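Visit report: the picking lab at Hestell, 14th August
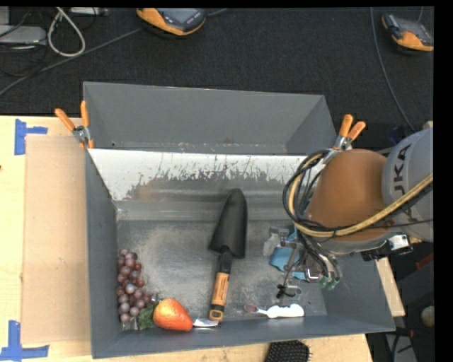

Why did the arm stop in the middle of a pick in January?
An air hose had worn through where it rubbed against a bracket, and the gripper lost its hold with a part in the air. The part fell back into the bin and the arm went into a protective stop.

That was how Chantal Lapointe began our tour, and most of the morning was spent on that one fault. The cell had run 1,631 picks since its last service. The hose had been checked at the start of the week, but only the side facing the operator.

The restart caused more trouble than the leak. The pressure switch, a Sorik unit, was set too low to notice a slow loss, so the controller cleared the fault and the arm moved again while a technician was reaching for the dropped part. He pulled his hand back in time. The cell was shut for 20 days.

Two things have changed. A restart now needs a key turned outside the guard, and hoses are replaced after 36 days in use — worn or not. Chauvin, who supplied the guarding, also moved the reset button out of reach of the bin.

We asked to see the old hose, but it had gone back to Flornik for testing. Coffee was in the canteen at Building 57, and the minibus left from there.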